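Kurzer Zwischenstand vom Umzug, bin müde und tippe das hier zwischen zwei Terminen. Also keine Schönheit erwarten.

Seit Wochen suche ich eine Firma, die unsere Sachen von Citdale rüber in die neue Wohnung bringt. Drei Angebote. Das erste von Tinico: 628 Euro, klang super. Dann das Kleingedruckte. Treppenzuschlag, Halteverbotszone extra, Möbel abbauen extra. Am Ende wären es 709 gewesen und da war noch kein einziger Karton dabei. Meireles wollte erst gar keinen Preis nennen, "müssen wir uns anschauen". Kam dann aber niemand. Zweimal gewartet, einmal sogar Urlaub genommen dafür. Nie wieder.

Jetzt also Mietwagen über Nodotport und selber schleppen. 389 fürs ganze Wochenende, Kilometer inklusive, Sackkarre kostet nix. Freunde gefragt, Pizza versprochen, die übliche Währung. Zwei haben schon Rücken, komischerweise seit genau dem Tag, an dem ich gefragt hab.

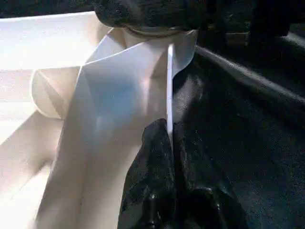
Beim Packen hab ich völlig falsch angefangen. Erst die Bücher, alle in die großen Kartons - kriegt kein Mensch hoch. Also alles wieder raus und in kleine. Dann das Geschirr, und da geht mir das Zeitungspapier aus, weil ja keiner mehr Zeitung liest. Weißer Stoff geht genauso, so ein großes helles Stück, das sich schön aufbauscht und in dicken Falten liegt, da kann man Teller für Teller reinschlagen. Muss man danach nicht mal Druckerschwärze abwaschen. Handtücher gehen auch, T-Shirts sowieso. Socken in die Gläser! Mein bester Tipp bis jetzt, und der ist geklaut aus irgendeinem Forum.

Was ich unterschätzt hab: den Keller. Drei Fahrradschläuche, alle kaputt. Ein Raclette, das wir seit dem letzten Umzug nicht ausgepackt hatten. Der Karton war noch zu, mit der alten Beschriftung drauf: "Küche, wichtig". So wichtig also. Hab jetzt die Regel, was seit zwei Umzügen zu ist, kommt weg. Gilt leider nicht für die Kiste mit den Kabeln, da bin ich schwach.

Für Sperrmüll gabs den nächsten Termin erst im Juli. Die Hotline dauert ewig, online ging es dann in fünf Minuten. Formular ausfüllen, Liste anhängen, fertig. Nur das alte Sofa muss noch irgendwo zwischenstehen, weil man es erst am Abend vorher rausstellen darf. Im Hausflur natürlich verboten. Steht jetzt im Wohnzimmer hochkant und wir laufen drumrum.

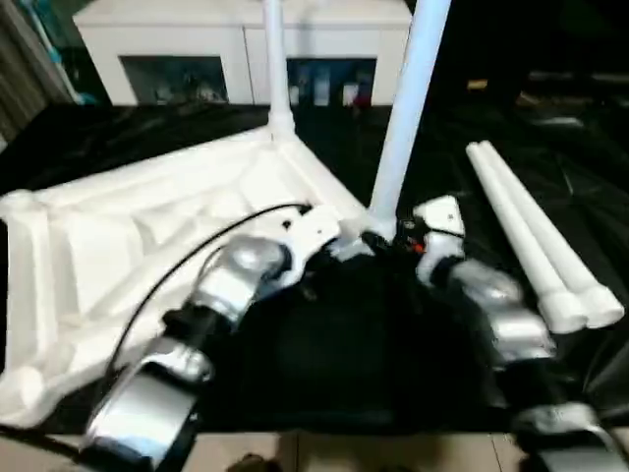 Wie früh muss man das Halteverbot beantragen? Bei uns wollte das Amt zwei Wochen Vorlauf, dazu kommen die Tage, die die Schilder vorher stehen müssen. 171 Euro hat der Spaß gekostet, mit Aufstellen und Abholen. Viel Geld für zwei Schilder, aber die Straße ist abends so dicht zugeparkt, ohne wär der Wagen irgendwo um die Ecke gelandet und wir mit der Waschmaschine hinterher.

Noch offen: Zählerstände, Nachsendeauftrag, Internet (fragt nicht), Namensschild am Briefkasten. Und Löcher zuspachteln in der alten Wohnung, der Vermieter will alles weiß zurück. Die Übergabe ist am 21. Juni, vormittags. Bis dahin müssen auch die Dübel raus, und ich hab damals echt viele gestzt.

So, muss los, Kartons holen. Der Baumarkt macht gleich zu und das Klebeband ist auch schon wieder alle.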